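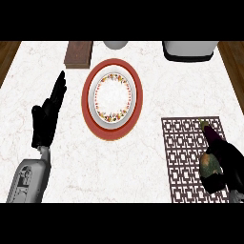 **Part-time breakfast and lunch server, Clindside Guest House, Vurkby**

Clindside is hiring one server for the dining room, starting in September. We serve breakfast to overnight guests every day and lunch to the public Wednesday through Sunday.

The shift runs from 6:30 a.m. to 2:30 p.m., three days a week. One of those days will be a Saturday or a Sunday. You will set tables, take orders, carry food, clear, and reset for the next meal. Servers also answer the dining room phone and write down bookings.

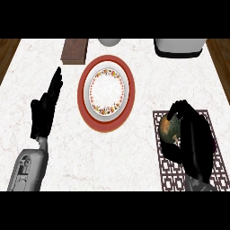

Experience is welcome but not required. If you haven't waited tables before, you will work alongside another server for your first 3 shifts -- these are paid at the full rate. You need to be on your feet for most of the day and able to carry a loaded tray up one short flight of stairs.

Pay is hourly, plus a share of pooled tips. There is a $200 shoe and clothing allowance after your first month. Black pants and closed shoes, please. We supply the apron. Staff eat after the lunch service, no charge.

The 208 bus stops at the end of Baidoo Street, a five-minute walk away. Its first run gets in at 6:10. Parking is limited, so ask before you drive.

To apply, drop off a resume at the front desk or call extension 2889 and ask for Encarnación Alcaraz. Afternoons after 3 are best. Please tell us which days you can't work.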